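The Van Damme desk, after two months of daily use

I put off buying a desk for the back room for the better part of two years, so when I finally gave in and ordered the Van Damme I had read far more about desks than any reasonable person should. It arrived in December, in a single carton that the delivery man very kindly carried up to the landing, and it has been in use every day from then on. I wanted to let the shine wear off before writing anything down, and I think by now it has.

Let me start with what I paid, which was $593 with delivery included. My old desk came from a yard sale and cost less than lunch, so this was quite a jump, and I did go back and forth over the cheaper one from Nedurel for weeks (my sister has it, and it's a perfectly nice desk, but it wobbles when you type and I knew that would drive me up the wall).

Putting it together took me one long evening with a pot of tea. The instructions are all drawings and mostly good ones, apart from the page with the feet, where the left and right brackets look like twins and are not. I had one of them on backward and only found out when the rail wouldn't line up. My neighbor Chaminda Wijesinghe came over with his good screwdriver and we had it sorted out before the news came on. He has since ordered the same desk for his daughter, so I suppose I've made Van Damme a sale!

Now for the good part. It's solid. I can lean on the front edge with both elbows and my whole bad mood and it doesn't budge. The top is deep enough for a monitor, a notebook and a plate of toast, and the color is a soft gray that goes with everything I own, or at least doesn't argue with it. The low rail along the back is a lovely touch too, and I've caught myself stretching my feet toward it during long phone calls.

What surprised me most is how much I like the space underneath. My old desk had drawers down one side and I sat at it a bit crooked for years. With this one I can turn, stretch out, and keep my big pouf tucked under on the right for when my knees are complaining. It has become a bit of a dumping ground, I admit, but it's so nice to have the room.

A few grumbles, in fairness. The metal shows dust, and down at the floor it shows a lot of it. I go over the feet with an old sock when I remember. The screws also wanted tightening again after the first couple of weeks, so keep the little wrench somewhere you'll find it (mine lives in the pencil mug). And there is no cable tray in the box. I bought the clip-on one from Tiltell afterward, and it works fine, though I do think that at this price they could have thrown one in.

I wrote to customer service about the bracket page and got a friendly reply the next morning, with a clearer drawing attached. I wish that drawing had been in the carton, but I was glad to have it all the same, and I've folded it up with the receipt.

Would I buy it again? Yes, and I'd get it in the same gray. If you have a small room and like somewhere to put your feet, have a good look at this one before you settle for something cheaper. Ask a neighbor over for the feet, though.

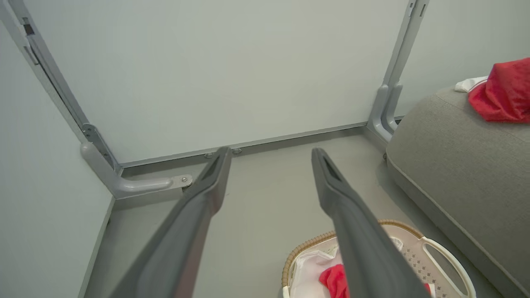

Under the desk: the back rail, the metal legs and the cushion or pouf on the right, with a red cloth over its corner.

Contact | © Vomus Home Reviews | Back to top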